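4.3 Grasp hold-off and re-planning

The planner described in Section 3 produces a pair of target poses, one for each gripper, and passes them to the Mivton controller as a single request. In our first version the controller treated the two arms as independent until both reported a closed grasp. This caused most of the early failures. One arm would close on its corner and begin the lift while the other was still moving in, and the cloth shifted under the second gripper before it arrived. The second grasp then closed on a single layer of fabric, on the table surface, or on nothing.

We changed this in two steps. First, we added a hold-off state to the controller. An arm that has closed its gripper stays at the grasp pose, with low stiffness along the table normal, until the other arm reports either a closed grasp or a timeout. The timeout is 5 seconds. If it expires, both grippers open, both arms back away along their approach directions, and the planner is called again on a new point cloud. Second, we let the planner see the outcome of the previous attempt. The failed pose is passed back with a reason code (no contact, contact lost, or joint limit), and the sampler lowers the weight of candidates close to it. Without this step the planner tended to return nearly the same pair of poses, and the arms repeated the same mistake until the trial ran out of attempts. We allow 3 attempts per trial.

Corner candidates come from the segmentation network trained on the Barredo garment set. The network labels each point as edge, corner, fold, or interior. On a flat garment these labels are reliable. On a bunched garment they are not, and a fold that stands up from the table is often labeled as an edge. We did not retrain the network for this. The planner checks each candidate against the local height profile and drops any candidate whose neighborhood rises on both sides. This filter is simple and removes some good corners along with the bad ones, but the sampler usually has enough left to choose from.

Once both grasps are confirmed, the two arms are coupled. The controller stops tracking separate trajectories and tracks one trajectory for the midpoint between the grippers, plus a separation distance. The separation increases slowly until the measured force along the line between the grippers reaches a threshold. Figure 6 shows the arms with both grippers closed on the garment. The large fold on the far side of the shirt is the kind of feature that the height filter is meant to reject. 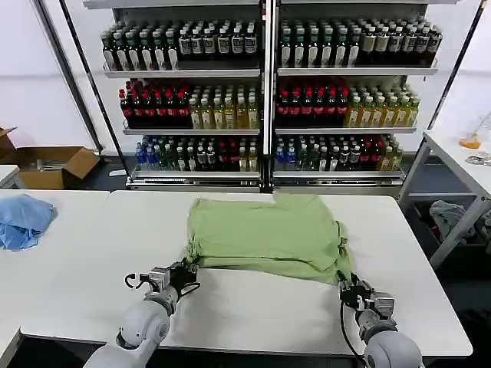
Figure 6. Two-arm grasp on a light green t-shirt. Each gripper holds one end of the garment, with the fabric still bunched between them.

Lụa Kim objected to the force threshold when an early draft of this section was circulated, writing that a fixed value "rewards the controller for pulling on a twist," and that a twisted sleeve can reach the threshold long before the cloth between the grippers is spread. The objection is correct. A gathered end is stiffer than a flat one, and the wrist sensors cannot tell the two apart from force alone. We kept the fixed threshold for the trials reported here so that the results stay comparable with the Hammont baseline, but added a second check: after tension is reached, the planner compares the visible area of the garment with its area before the pull. If the area has not grown, the controller lowers the garment, releases the gripper with the lower grasp score, and asks for a new pose for that arm only.

We ran 436 trials with the full system and set aside 80 of them, chosen before the runs, for tuning the timeout and the sampler weights. The tuning trials are not included in the tables in Section 5. All planning calls, reason codes, and controller states were recorded through Jidbridge, which puts messages from both arms on a common clock. The clock matters for the hold-off state in particular, as a late message from one arm looks the same as a failed grasp.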